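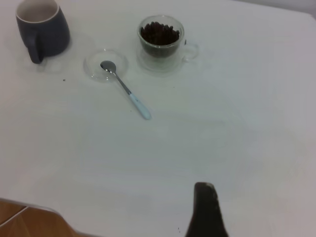

Storing coffee well is the cheapest way I know to make it taste better, and I get a bit carried away on the subject, so put the kettle on! Beans go stale through air, light, heat and damp, and most kitchens offer all four within arm's reach of the hob. A clear glass cup full of beans like mine, with a mug and a teaspoon close by, looks lovely on a white table and is a fine way to portion out the morning's coffee the night before. It's no place to keep them for a fortnight, though. The rest of the bag should be somewhere dark with a lid on.

My own beans live in a tin on the bottom shelf of the larder, well away from the oven. Any tin will do if the lid grips. Biscuit tins are usually too loose (try the lid with one finger, and if it slides, keep looking), but the old Minami tea caddy I found in a charity shop has a second lid inside the first and it's brilliant. Wash it, leave it open overnight on a sunny sill and it won't smell of tea by morning.

Buy little and often. I used to order the big sack from Mirent and feel terribly thrifty, and the last third always tasted of cardboard. Now I buy small bags and write the day I opened them on a strip of masking tape. If you do end up with too much, freeze it in jam jars filled right to the top, one jar at a time out of the freezer, and let the jar come up to room temperature before you open it. Otherwise the damp settles on the beans and you've undone all your good work.

Please don't keep coffee in the fridge! It picks up onion, cheese and last night's curry with real enthusiasm.

Grinding: do it just before you brew, even with a cheap hand mill. For a cafetiere I use 60 grams to a litre of water, coarse as sea salt, and stir once. Sour coffee wants a finer grind, bitter coffee a coarser one. Change one thing at a time or you'll never know what did the trick.

Brown rings inside a pale mug come away with bicarbonate of soda and a damp cloth. Make a paste, rub it round, leave it while you do the rest of the washing up, then rinse. Teaspoons that have gone dull can have the same treatment. For the hand mill, use a dry pastry brush and never water, and get right down into the burrs where the old oily bits collect.

Warm the mug first, too. A splash from the kettle, swirl, tip it out. A thick mug steals a surprising amount of heat from a small coffee, and this costs you 9 seconds. 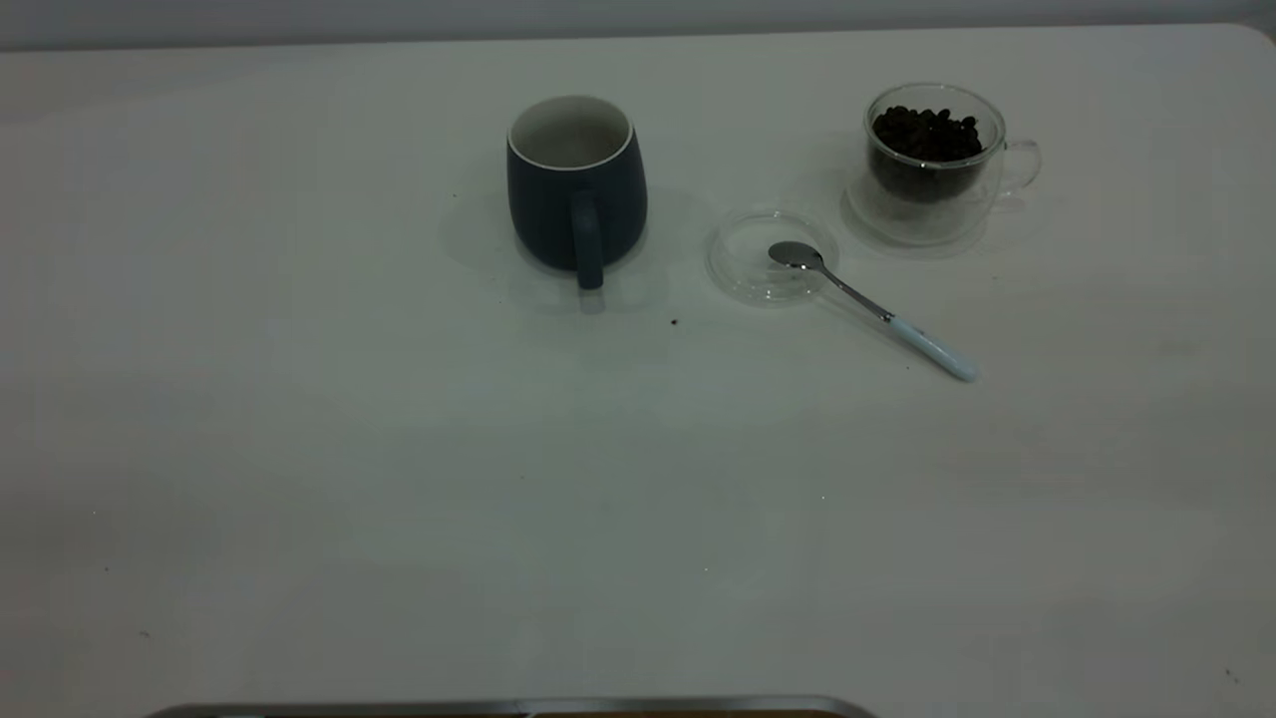
A reader in Nondale wrote in to say that the freezer method works just as well with ground coffee, provided the jars are tiny, and that baby food jars hold exactly enough for one pot. I've tried it since and I'm delighted with it! The same reader dries used grounds on a baking tray and keeps a bowl of them by the sink for rubbing garlic off fingers. Empty the bowl every Monday or it goes mouldy, and use a sink strainer, as wet grounds will clog a waste pipe in no time.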